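Speaker notes: Packing soft goods for short stays
Session 2, Sunday, March 31, 2019
Speaker: Ishbel Rankin

Slide 1. Title

Leave the title up while people find seats. Mention that the handout has the fold diagrams, so there is no need to copy them down. Questions can come at any point. If the microphone drops out, use the lectern one.

Slide 2. Scope

Soft goods only: clothing, cloth pouches, towels, anything that changes shape when pressed. Shoes and hard cases were covered in Session 1 by Fraser Niven. The bag used for all the Grakulness volumes is the 33 litre one with a single main compartment. Anyone using a bag with a divider should treat each side as a separate bag and start the method again for the second side.

Terms, as used in the handout:
Footprint: the area an item covers when laid flat on the base of the bag.
Loft: its height when nothing is pressing on it.
Settled height: its height after the items above it are in.

State these slowly. People mix up loft and settled height, and slide 6 depends on the difference.

Slide 3. The starting pile

Most people begin with a heap. The garments come off the drying rack or out of a drawer and go down together on whatever surface is free, and the small items end up in front or on top. A heap gives poor information. Colour and fabric are visible but footprint is not, and people overestimate the volume of a loose pile.

The patterned pouch in front is the only item in the group with a definite form. Its top is slightly domed and its sides are curved, so it should be measured at the widest point and at the crown of the dome. The dark and light grey garments behind it can't be measured at all until they are separated. 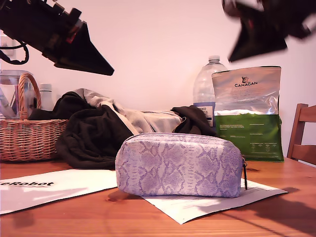
Alistair Semple wrote in after the August session to say that he never separates the pile first. He pulls one garment at a time, folds it, and sets it aside, and by the time he reaches the bottom the sorting is done. He added that a full spread needs more table than he has at home, and that the handout should allow for that.

Accept this. The revised handout now gives both methods. The spread method is faster with two people; the pull method suits a small table. The pull method has one fault: the order of folding is set by the order of the heap, so the largest garment may come out last and has to go under everything already stacked. Correct by keeping two stacks, large and small, from the start.

Slide 4. Clearing the surface

Loose paper goes first. Receipts and instruction sheets slide under fabric and get folded in with it. Open containers of liquid go next, off the table entirely. Baskets may stay if they are at the end and are not being used as a work surface. Tall handles catch sleeves, so turn the handle parallel to the table edge.

Pause for the question about ironing boards. The answer is that they work but are too narrow for anything wider than a folded shirt.

Slide 5. Fold order

1. Heavy knits and dark outerwear, folded in thirds lengthwise, then in half.
2. Lightweight tops, folded to the same width as item 1.
3. Trousers, folded in half at the knee and again at the hip.
4. Underwear and socks, flat, in the gaps.
5. Pouches, last.

The width in steps 1 and 2 must match. A stack with mixed widths leans, and the lean gets worse when the bag is carried. Use a piece of stiff card as a gauge. The one in the Fererico kit is fine. Callum Lindsay uses the back of a calendar.

Slide 6. Empty pouches

A zippered pouch holds air. Closed and empty, it takes up nearly the same space as it does full, which makes it the least efficient item in the bag. There are two correct ways to pack one. Fill it with socks or other small goods, or open it, press it flat and fold it.

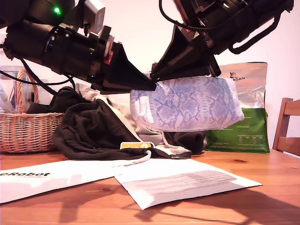 Folding works only where the lining is thin. Seams at the ends resist the fold and should lie on the outside of it. Run the zipper fully open before pressing, then fold across the short dimension so that the track is bent once only. Cloth with a bold repeat is useful for teaching this. The scale pattern on the piece of light blue and white fabric makes it easy to point out where the surface turns at the folded edges. With plain black cloth the back row can't see it. A folded piece should be lifted by the middle and checked for hanging edges before it goes into the stack. If an edge hangs, refold.

Do not press a pouch flat if it has wire in the rim. Fill it.

Slide 7. Stand-up bags

Foil and laminated bags with a flat base are often packed upright beside the clothing. This wastes the space above the shoulders of the bag. If the bag is sealed, lay it on its widest face on top of the stack. If it has been opened, it stays upright and goes against the side wall, with a rolled garment on its open side. Food never goes under clothing.

Slide 8. Worked figures

Grakulness list, 40 items, two bags. Read out the settled height for each layer from the handout, page 2. The total comes to 471 mm before the lid is closed. Alistair Pollock asked for the loft values as well; these are in the right-hand column and need not be read aloud.

If short of time, skip to the totals row.

Slide 9. Practical

Pairs, one bag per pair. Tables are set out along the window side. Gauges are in the Seixas box by the door and should go back in it. Circulate and check widths first, then pouches. Leave slide 5 on the screen throughout.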